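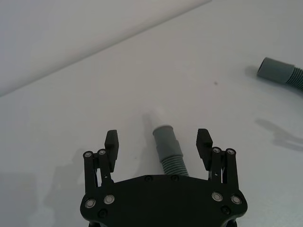 Whitcombe wants 341 pounds a month for an arm that handles hoses, and I have been trying to feel grateful. The brochure promises "effortless fitting". I can fit a hose myself, badly, for nothing.

Still, the grip won me over a bit. Two black finger pads close on the smooth part of the grey end and leave the ribs alone, a courtesy I've never shown a hose.

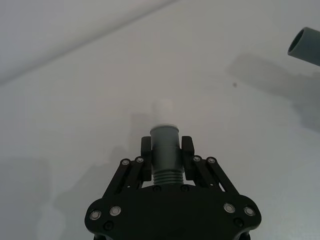
What the money buys

Setup, 31 pages of manual and a helpline that shuts for lunch. I'd rent it for February and haggle.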